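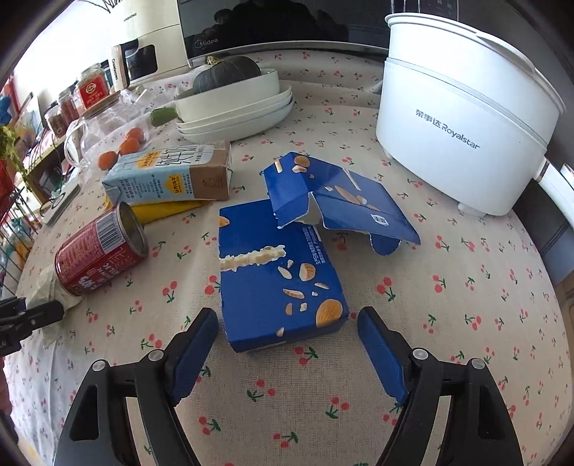
A hand-held gripper with blue padded fingers at a cardboard box on a cluttered kitchen table.

Wimbridge lab reports gains from training on messy tables

13 August 2025

Robots learn to clear a kitchen table more reliably when the people teaching them leave the mess where it is, according to a report released Wednesday by the Wimbridge robotics lab.

The lab's study, called Greline, compared two ways of collecting training data. In both, people used a two-finger gripper held in the hand to pick up and move everyday items, and the recordings were then used to train a robot arm. One group of recordings was made on tidy tables with a few objects set well apart. The other was made in home kitchens, with cans, cartons, fruit, dishes and torn packaging left among the appliances.

The team collected 2,652 recordings in 12 kitchens during the spring. Each training set was cut to the same size before the comparison, so that neither had an advantage in volume.

The two trained systems were then given 700 pick-up attempts each in 3 kitchens that had not been used for training. The system trained on cluttered tables completed 81 percent of its attempts. The one trained on tidy tables completed 58 percent.

Most of the difference came from items that were touching or partly covered by something else. On objects standing alone, the two systems scored nearly the same. Cardboard boxes were a common problem for the tidy-table system, which often closed its fingers on a loose flap or pushed the box into whatever was beside it.

Flattened and crumpled packaging remained hard for both. The report says the robot sometimes treated a piece of torn box as a full one and opened its fingers too wide. Clear plastic bags and glass jars also caused a large share of the failures.

The hand-held tool used in the study was built by Novum, which also supplied the fingers fitted to the robot arm. The report says that using the same finger shape and padding on both made the recordings easier to transfer. It did not test other finger designs.

Aoun, a software company that works with the lab, wrote the program that checked the recordings and threw out those with lost tracking. Recordings made in crowded kitchens were rejected more often, and collecting them took longer per usable item. The report does not give a cost for either method.

The lab plans to repeat the tests with heavier items, including pots with lids, and with shelves as well as tables. The training recordings will be made available to other research groups on request. The report has not yet been peer reviewed.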